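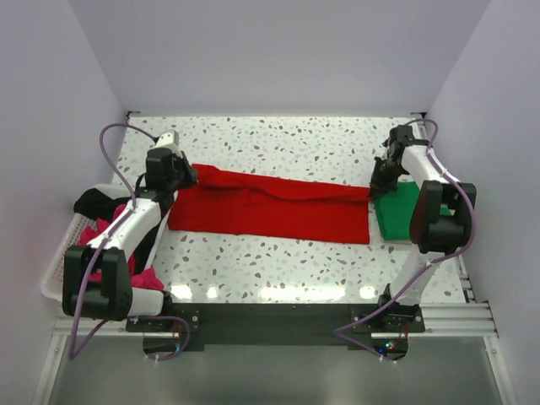
The red cloth, part folded, on the speckled top.

October, evening

Spent most of today on linen. The red cloth came out of the cupboard first and I wanted it done before anything else. It is a long one and the top layer never wants to lie level with the rest. The left half was still wrinkled when I looked at it, the right half was better. I like it on the white speckled surface, where the bits of grey, brown and tan make every crease in the red easy to see.

Fedir Melnychuk rang at 13 minutes past six about the hall at Sumside. They want the tables dressed for the supper and he has 130 names down, which is more than last year. I told him I could bring six cloths and no more. He is going to ask Fedir Ivanyshyn for the rest. Two Fedirs on one job, so I have written the surnames on the list.

Went to Kaketti for starch and a packet of pins. They had no starch. Came back by the lower road and it rained the whole way.

Soup for tea, the last of the leeks. Mended the hem on the small blue cloth while the wireless was on. Wrote to Anna.

Still to do: iron the white ones, find the box they travel in, ring the hall about the key.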